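3.2 Worktop materials and cleaning habits in the two towns

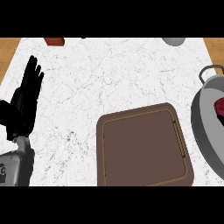 The household survey was carried out in Plandton and Skumley and drew 1,254 usable returns. Respondents were asked what their main kitchen worktop was made of, how long it had been in place, how it was normally cleaned and whether they would choose the same material again. Those with more than one material were asked to answer for the surface on which they prepared most of their food.

Stone worktops were reported more often in Plandton, where a larger share of the housing has been refitted by its present owners. In Skumley wood and laminate were more usual, and many of the worktops had come with the house. Tenants in both towns were often unsure of the material. We kept these answers in the analysis of cleaning habits but left them out of any comparison between materials.

Marble owners gave the most detailed answers of any group. Most knew that lemon juice and vinegar can dull a polished finish, and several had learned this from a ring left by a glass or a cut fruit. Fewer knew that the stone had been sealed when it was fitted, and fewer still could say when it was last resealed. Owners of wooden worktops showed the opposite pattern - they oiled the surface fairly regularly but seldom mentioned particular foods as a cause of damage.

Figure 2. Pale veined marble with wood alongside (computer rendering).

Mixed kitchens, in which stone and wood are used together, raised a difficulty we had not planned for. The form allowed only one cleaning product to be named, and respondents with both materials tended to name whatever they used on the stone. Comments written in the margin suggest that the same cloth and the same spray were often used on both. The form was changed before the follow-up visits to allow a separate answer for each surface.

The follow-up took in 100 households, with each visit lasting 15 minutes. Visitors noted the finish of the worktop, any staining near the sink and hob, and the products kept within reach. Two products came up repeatedly in these notes. Sani, a general kitchen spray, was used on every type of surface. Warka, a soap-based cleaner sold for natural stone, was found mainly in Plandton and was often kept at the back of a cupboard behind the general spray.

Stated and observed habits did not always agree. Some respondents who had written that they wiped up spills at once had old marks close to the sink, though a mark cannot be dated by eye and may have been left by an earlier occupant. For this reason we treat the visit notes as a record of present condition only. Differences between the towns in the age of worktops are dealt with in Section 3.3.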